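1/ The Gill Theatre put out its list this morning for the reopening concert in June, and there is one act on it I did not expect. Siko are playing. All four of them, the original lineup, for the first time since they packed it in.

2/ For anyone too young or too sensible to remember, Siko were a brass and guitar band with one huge song, "Uvum," and five or six better ones that never got on the radio. The huge one was used for every parade and school sports day in town for years. I still hear it at weddings.

3/ They are on last, which is right. Before them it's the youth orchestra, two choirs, a dance group from the south side, and Jianhua Zeng on solo piano. Zeng gets 20 minutes. I would happily give her longer.

4/ The part people will talk about is the roof. Dušan Doležal is going to play the opening of "Uvum" on trumpet from the top of the theater, alone, before the doors open. He did the same thing the night the place first opened, and there is a mural of it on the side of the bus station.

5/ The mural has him in a white suit, by the way. He wore a brown one. My mother was there and brings this up every time we pass it.

6/ I asked the box office if he'll go up there for real or if it's a recording. They said live, weather allowing. If it's raining he plays from the balcony over the front entrance, which has a cover.

7/ Tickets: the hall holds 428 now. That is less than before the work, as they took out the back rows to fit the new sound desk and the wheelchair spaces. 64 seats are held back for people who live on the streets that put up with the building noise. You need a letter with your address on it.

8/ The rest go on sale at 9 in the morning, in person first and online at noon. Two per person. I don't love the in-person rule, but last time the online sale fell over in the first few minutes, so I understand it.

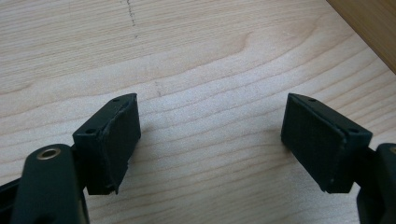
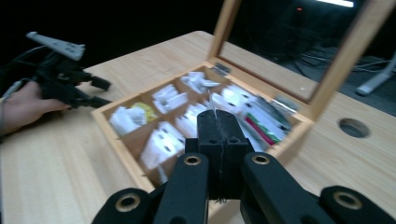

9/ If you can't get in, they're putting a screen and speakers in Soltach Park. Free, no ticket, bring something to sit on. They have put out 200 folding chairs for these things before and they were gone by the time the first choir came on.

10/ The roof bit will be easier to hear from the park than from the line at the door. The trumpet carries over the low buildings on that side. From the front steps you mostly get traffic.

11/ A few people have asked if Siko are going to record again. The theater's note says "one night only" and nothing else. Doležal told the local radio last year that he had new tunes in a drawer and no plans to open the drawer. I'd take him at his word.

12/ Set list is not out. They'd be mad not to close with "Uvum," but if he has already played the start of it from the roof, maybe they'll open with the full version and get it out of the way. I'd like to hear "Low Bridge" and the slow one from the second album.

13/ Correction to post 3: there are three choirs. The hospital choir was added at lunchtime and they go on after the youth orchestra. Running time is now a little under three hours with one break.

14/ Also, several replies asking about parking. The lot behind the theater is closed that evening for the TV trucks. Buses run late, and the last one up the hill leaves from the bus station, under the mural.

15/ I'll be in the in-person line. If I get my two, one goes to my mother, and she can check the suit.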